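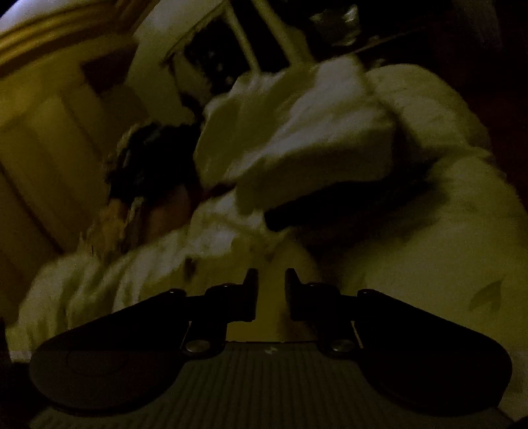
Efa Gittins
Thread starter, member since December

Need opinions quick, got people staying soon. White or cream fabric next to mustard, in a room that never gets proper light. Yes or no? Picture's the evening look, everything goes yellow and the folds come up sort of olive. Fabric is the Lenska, got it off the roll, hemmed it myself (badly). Paid 430 for the lot incl. delivery, kroner, before anyone faints. Do I keep it or dye it?

bokent_betty
Keep. Iron it first tho. All those deep creases on the left, can't judge a colour when it's crumpled like that

Liang
Disagree, creases are the nice bit. Ironed flat it'd look like a hospital. I'd change the bulb before touching the cloth. Warm bulb plus mustard = everything mustard.

Efa Gittins
Thread starter
Bulb is new!! Well, newish. Came with the Dralinier lamp. Don't want to buy another

Liang
Then borrow one from the landing for a night. Costs nothing. Go for a cooler white and look again, bet the cream reads as cream.

moth_and_mallow
Wouldn't dye it whatever you do. Did mine in the machine, came out in patches and the hem thread stayed white. Two washes to shift the dye out the drum, and the next lot of towels still went grey.

bokent_betty
^ depends on the fabric. Cotton's fine if you weigh it dry and use enuogh dye. People always skimp. Is the Lenska cotton?

Efa Gittins
Thread starter
Label says mostly. Mostly what it doesnt say

moth_and_mallow
Then no. Mixed fibres go blotchy. Leave it.

Liang
Still say bulb.

Efa Gittins
Thread starter
Ok, leaving it undyed, trying the landing bulb tonight. Betty I might iron one half and see. Will post again if it looks any better, bit late for changing the mustard, only just got it how I want it

bokent_betty
Steam not dry iron!! and do it from the back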